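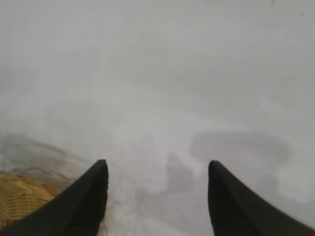
One year of buying less

Friday, November 18, 2022

Last December I wrote that I was going to try a year of not buying things for the house. A couple of people have asked how it went, so I'm writing it down before the holidays start and I lose the thread.

The rule was simple. Food, soap, light bulbs and repairs were fine. Anything that would sit on a shelf or go in a closet was not, unless something of the same kind had broken. Gifts for other people didn't count. I kept a list on the side of the refrigerator of everything I wanted, with the month next to it, and I was allowed to look at the list again after 3 months.

Most of what I wrote down I no longer wanted by then. A second desk lamp went on the list in January and I crossed it off in April without much thought. The same thing happened with a set of glass jars, a bath mat, a bigger kettle and a rug from Morkari that I had looked at so often that their ads followed me into the summer. I still like the rug. I just don't have a floor that needs it.
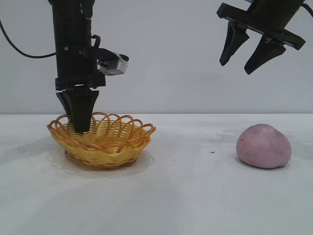
The kitchen was the easy part. I already had too many pans, and I gave 4 of them to Patricio Zúñiga when he moved into his new place and found the cabinets empty. He still has them all. I did have to replace the can opener, which broke in the spring, and I bought a plain one for less than I would have spent on lunch.

Clothes were not part of the rule, but they got pulled into it anyway. Once you start writing down what you want, it is hard to stop at the closet door. I had two coats relined at Ekwueme, the tailor by the bus station, and that cost more than I expected. The gray one took 20 days because they were waiting on the lining. I wore a raincoat over a sweater in the meantime and was cold most mornings.
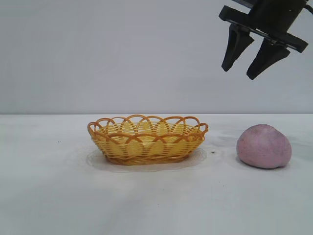
Yellow basket, pink modeling dough.

There were failures. In August I bought a folding chair at the Brinderach sidewalk sale because it was marked down and a neighbor was buying one too. We have both used them on the porch, so I can't say it was a waste, but it was not on the list and no other chair had broken. I also ordered a label maker during a week when I was home sick. I returned it, and the postage back was my own fault.

The harder thing was what to do with free time on a Saturday. I hadn't understood how much of it went to walking around stores. For the first two months I drove past the shopping center and felt a little lost. After that I started going to the library in the morning, and then doing the laundry, and then the day was half gone. I read more this year than last. I also watched a lot of television, so I won't make too much of the reading.

Money is the part people ask about. I did save some, but the car needed brakes and a new exhaust, and most of it went there. I was glad to have it when the bill came. In other years that would have gone on the card. 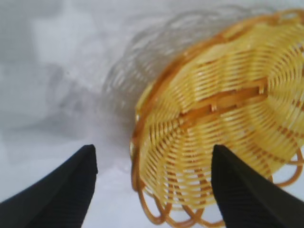 What I'm changing for next year

The list stays on the refrigerator, but I'm dropping the wait to 2 months. Three was long enough that I forgot why I had written some of the items down, and a few of them I did need. The shower curtain is one. I'll be buying that first, probably from Plurkar, where the plain white ones are cheap and the hooks come with it.

I'm also adding books to the rule. I left them out last time, and the pile beside the bed is now higher than the mattress.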